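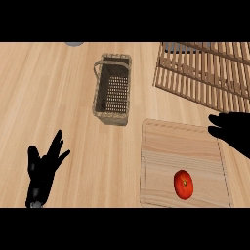
The Marholm cell is a simulated kitchen workstation with two black, humanlike hands, used for rehearsing food-handling tasks. Setting it up is a gentle, patient sort of job – the tabletop goes in first, then the basket, rack and cutting board, and last of all the tomato. Both hands are opened and left clear of the table before a run. Hazel Haddad, who has looked after the cell since February, likes to check every finger joint in turn, all the same, and saves the layout under a fresh name.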